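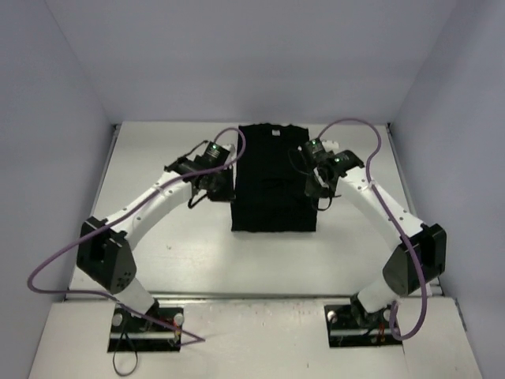
Two arms and one black T-shirt in the folding cell at Stestach.

The visitors are asked to leave their coats at the entrance, and Hülya Ateş hangs them up herself. She leads the folding group at Stestach, a small company in Rostberg that opened its doors to the public on February 11, 2020. I came with the first group of the morning, 15 people, most of them from laundries and hotels in the region.

The cell is smaller than I expected. It has pale walls on three sides, a white table, and two white arms with purple cables running along them. "People look for the big machine," Ateş told us. "Then they see this and ask me where is the rest."

Her group has worked with T-shirts for 2 years. Before that they tried towels, which she calls a polite kind of cloth. A shirt has sleeves and a collar, and it does not like to lie straight. The software, named Drollodus, has learned from 900 folds guided by human hands, and 590 of these were made with dark shirts. Black cotton is difficult, she explained, for the cameras can hardly find the edge of a sleeve when it lies on top of more black.

A man from the Tikkanen laundry wanted to know how fast it goes. Ateş answered that a trained person is much faster, and that she does not expect this to change by the summer. He wrote it down. Another visitor asked if she could bring her own shirts, and was told yes, if they have no buttons.

We stayed at the cell longer than the program allowed, and the coffee was cold when we came to it. In March the group begins with long sleeves. Ateş has already bought the shirts; they stand in two boxes under her desk.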